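**Cloudy film on a speckled gray counter, worst near the back edge**

Posted in Kitchen & Surfaces

The counter is mottled gray with fine dark and light flecks, granite or something sold as granite. I wipe it nightly with Haltlow spray. A dull film comes back within two days. A gray curtain hangs down to the back edge, and I keep a white tray on the right for fruit and utensils.
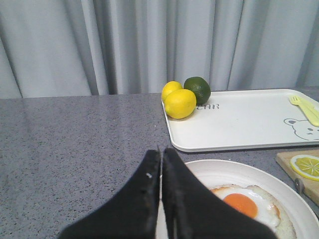 How do I remove the film without damaging the finish? Wipe with warm water and one drop of dish soap, rinse twice with plain water, and dry with a clean microfiber cloth.

I have not stripped anything yet. The spray label says 17 ml per liter for the concentrate, and I was probably using more.

**Collel**

Overdosed cleaner leaves residue. Rinse as you wrote, then stop using the spray for a week. If the film stays, test a hidden spot with a stone-safe residue remover. No vinegar on stone. Lift the tray and dry under it, as water sits under a flat base. Hem the curtain if it touches the counter, or the fabric will drag lint across the surface.

**Dinu**

just use a razor blade

**Canivix**

Don't start with a blade. Put a few drops of water on a clean patch and wait ten minutes. If the patch darkens, the stone needs sealer after the film is off. Cloth weight matters a little: mine are 400 gsm, and the 200 gsm ones left streaks.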